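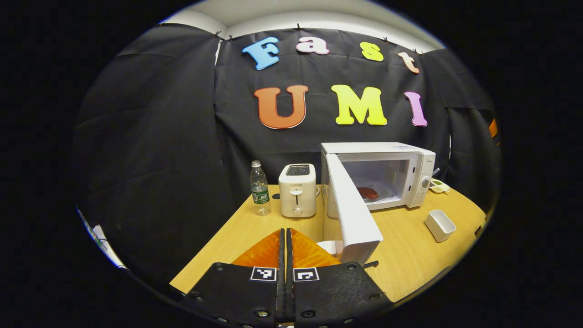 Projects > Student reports > Cirkeo gripper kit

Last updated: September

So my partner Silviu Bratu and I got to try the Cirkeo hand-held gripper kit for our kitchen tasks project! We paid 300 for it secondhand (it's the 2022 version), and I love the soft orange fingers – they give a little when you squeeze. Microwave work was the hard part, mostly getting the angle right with the door open. My wrist got tired fast, and the manual is pretty thin. Next we want to try the toaster lever.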